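The mug tree is back

Oct 4, 2026

Gave mine away years ago. Regretted it by the first winter. Cupboard full, handles knocking, one chipped rim a month, and always the good one. So when mug trees began turning up again in kitchen shops this August I went and bought 2, then borrowed a few more, and have been living with far too many since.

First thing. The base. Everyone looks at the arms and how many mugs they'll take, hardly anyone turns the thing over. A narrow foot and a tall post is trouble. Load one side, leave the other bare, and it leans. The Pleltico is the prettiest of the lot, slim as a candlestick, and it went over twice before breakfast. The Brurnen is plainer, heavier, stayed put. Felt pads underneath too, wich saves the table.

Pale wood seems to be everywhere. Fine by me, it goes with plain white mugs and with the mad ones from the seaside. But it marks. Tea drips, mostly. Dry the mug properly before it goes up, handle included, or you get a grey ring round the peg by Christmas.
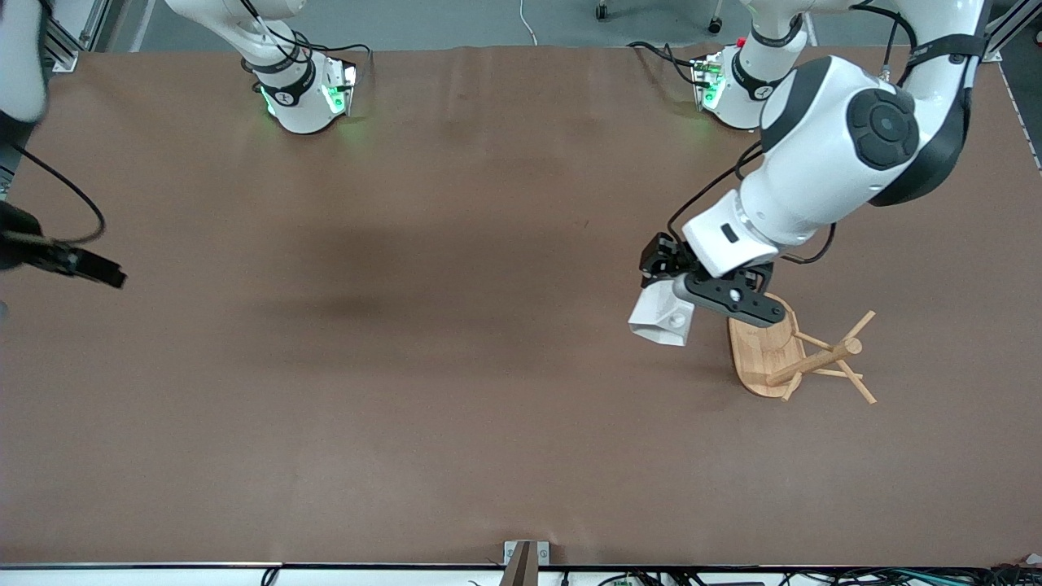
Loading order matters more than you'd think. Low pegs first, heavy mugs low down, then work round and go opposite each time. Taking them off, same again backwards. Hold the post with your spare hand if the stand is a light one. And check the handles before you buy! Small square ones won't slip over a fat peg at all, I had to send a whole set back to the Gakness shop. Big loopy handles swing about and bang the neighbour.

Upward-sloping pegs beat straight ones. Mugs slide in towards the post and stay. Straight pegs, one nudge from the bread bin and you're sweeping.

Where to put it: near the kettle, not next to it. Steam gets in the joints. Mine came loose at the base after 9 weeks beside the kettle, a dab of wood glue sorted it, moved it along to the table end and it's been fine.

Price, anything up to £21. The Pană was the cheapest I tried and the pegs unscrew, so it packs flat for a move. Keeping that one and the Brurnen. The rest are going back tommorow.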